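Sudton Home Robotics Bench: Pre-Run Safety Checklist, Cloth Folding
Unit: Vovlow arm pair, run 1258
October 2025

1. Emergency stop within reach of the operator: OK
2. Grip force limit set to level 7: OK
3. Finger pads free of nicks and grit: OK, left pad replaced in July
4. Floor swept, no loose cords: OK
5. Containers opened and lids set clear of the arms: REDO
Comment: The lid was inside the left arm's swing. Moved it back and marked the spot with tape.
6. Nobody kneeling inside the work zone at power-up: OK

General comment: I love this job as a test! Folding looks like nothing until you ask a machine to do it, and the Vovlow now gets through a flat towel without a pause, which had me grinning all afternoon.

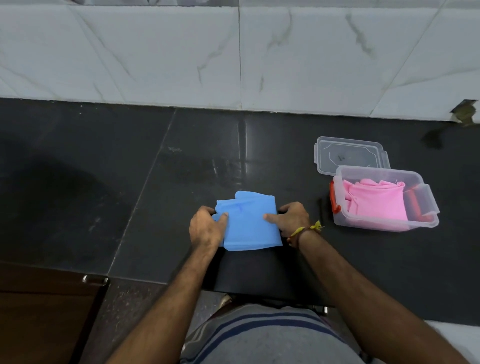
Thin fabric is where our checks need the most work. The force limit protects fingers very well, but it also means the pads skate over anything light and leave the edges alone. A person folding the light-blue cloth on the floor has a hand at each side, with the left thumb and fingers tucking the fabric under. Our arms can press, and they can pinch, but doing both at once tripped the limit in run 1052.

7. Soft-cloth trial at reduced speed: PASS WITH COMMENT
Comment: Two good folds, one crumple, no trips. Can it do the laundry yet? Towels yes, thin stuff soon, I think. Repeat with the Owino pads before run 1396.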